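I have been baking bread at home for a long time, mostly with bowls and loaf pans that came from my mother, and until this winter I had never spent real money on a mixer. My old hand mixer could whip cream all day and would start to smell like hot pennies the second it met dough. So in January I bought the Ukitz stand mixer, the smaller of the two they make, and I've used it nearly every morning since. I love this thing, and I have some complaints, so let's get into it.

First, the size. I live in a second-floor apartment with a kitchen you can cross in two steps, and I was worried it would eat the whole counter. It does take up space, but it slides back under the upper cabinets with the head down, and it's low enough that I don't have to pull it out to get the bowl off. I do have to pull it forward to lift the head. The feet grip so well that sliding it is a bit of a workout, and I ended up putting a folded dish towel under it, which works great.

The dough hook is where my money went and I'd spend it again. It's a spiral, not the C shape my sister has on hers, and it pulls the dough down into the bowl so it doesn't climb up and wrap around the shaft. My everyday recipe is plain sandwich bread with 1,000 grams of flour, enough for two loaves, and the mixer gets it smooth while I make coffee. On speed 3 it hums along and the head stays put. On speed 5 it starts to nod a little with a stiff dough, and the booklet says to stay lower for kneading anyway.

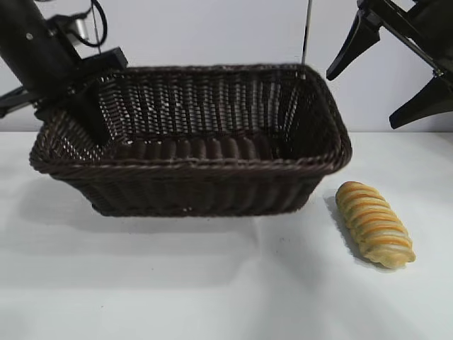 Wet doughs were the big surprise for me. I'd more or less given up on ciabatta because I hated scraping it off my hands, and now I make it whenever people come over. You start slow, wait until the flour is all taken up, then turn it up and leave it alone. It looks like pancake batter for what feels like forever and then all at once it grabs the hook and cleans the sides of the bowl. I called my husband in to look at it the first time! He was polite about it.

Enriched doughs are good too. Brioche, milk bread, the twisted rolls I make for Sunday-type breakfasts with way too much butter in them. Cold butter goes in a piece at a time and the mixer doesn't complain. One gripe: the opening beside the head is narrow, so adding anything while it's running means dropping it in from the side, and a good bit of flour ends up on the counter. There is a splash guard you can buy separately. I haven't bought it, and I think it should come in the box at this price.

It's loud at the top two speeds. Down where you knead, it's quieter than my dishwasher, and I've run it at 5 in the morning without waking anyone. Whipping egg whites is another story, and I wouldn't do that with a baby asleep in the next room.

Cleaning is easy. The bowl is stainless and goes in the dishwasher, and so does the hook. The whisk has to be washed by hand. There's a seam under the head where dough dries into a little crust, and I go after it with an old toothbrush every week or so. The cord is short. I mean really short, and if your outlet isn't right behind the mixer you'll be rearranging your kitchen like I did.
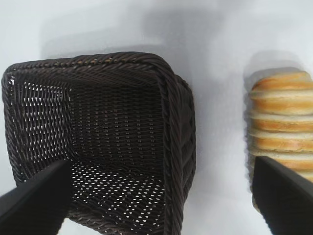
Woven basket with a braided rim.

A few words on buying it. I got mine from the kitchen shop in Trovstead, where Renji Sakamoto let me lift the floor model and run it empty for a while, which I would recommend to anybody, since the weight is hard to judge from a website. I was also looking at the Noguchi, and it's a lovely machine with a nicer handle and a bowl big enough for a family twice our size. If I were baking for a market stall I'd get that one without thinking twice. For two people and a freezer it was more than I needed, and I liked the hook on the Ukitz better.

I had one problem. The locking lever came a bit loose after the first few weeks and the head would wiggle when I raised it. I wrote to their repair place in Clandden and they sent me a new screw and a drawing of where it goes, no charge. It took a minute to fix with an ordinary screwdriver and it's been tight ever since.

Would I buy it again? Yes, the same one, in the same boring cream color. Get it if you bake bread every week and have a small kitchen. If you mostly make cakes and cookies you could spend less and be just as happy. I'm going to try bagels next, which I hear are the real test of a motor, and I'll update this if anything starts smoking.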